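Horkell Tenants Group Questions Rurngate's "Quiet Floor" Promise

8 July 2019 — The Horkell Tenants Group today asked Rurngate to publish the noise readings behind its claim that new floor panels cut footsteps between apartments in half.
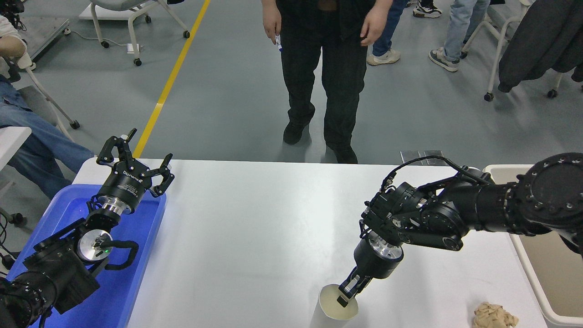 What the readings leave out

Rurngate's brochure cites 453 readings. It does not say which buildings they came from, what time of day they were taken, or whether anyone was home upstairs.

"Half of what?" said Rhonda McIntyre, speaking for the group. "Our members still hear every chair. I'd like to believe the brochure, but I live under the floor."

The panels, sold under the name Fluriretti, were fitted in 40 apartments last October. Rents in those units went up by $24 a month.

What we are asking for

The full readings, with addresses removed. A second test by a firm Rurngate does not pay. No further increases until both are done.

Rurngate plans to fit another 200 apartments, starting with the Nguyen Building.

Press contact: Rhonda McIntyre, Horkell Tenants Group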